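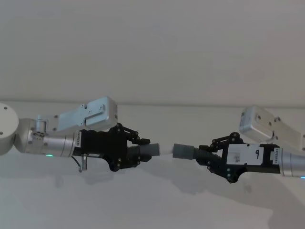

*Two arms, two grey cylinders and a small gap between the ends.*

My neighbour Erhan Akbulut asked me in February when he can buy a machine that will do his washing up. I told him I would think about it, and then I forgot. Last week he asked again, so I owe him an answer.

I worked 15 years in a shop at Sastedport where we put together parts for pumps. Most of my day was bringing one piece to another piece and making them meet straight. It sounds like nothing. A new person needed 2 weeks before I could leave him alone with it, and he already had good hands when he came.

So when I look at a pair of arms like these, I look first at the gap. The left piece is a little higher than the right one. For me this is no problem, I feel it in my fingers and I correct before I know that I correct. A machine must see it, or feel it, and then decide which arm should move. On a shop floor you can help it very much. You fix one part in a holder, you keep the light the same, and you give it the same job 300 times in one shift. I believe this kind of work is possible today, and some of it is already done well.

A kitchen is another matter. Erhan has cups from his grandmother, a pan with a loose handle, and a cat who sleeps beside the sink. Nothing is in the same place as yesterday. Even the table at our house, which is quite tidy, would be a hard exam.

My answer to him is therefore: the factory yes, in part, and the kitchen not yet. He wanted a number, so I said 5 years. He wrote it on his calendar, and now I am a bit worried.

Jouko Lindqvist, September 6, 2023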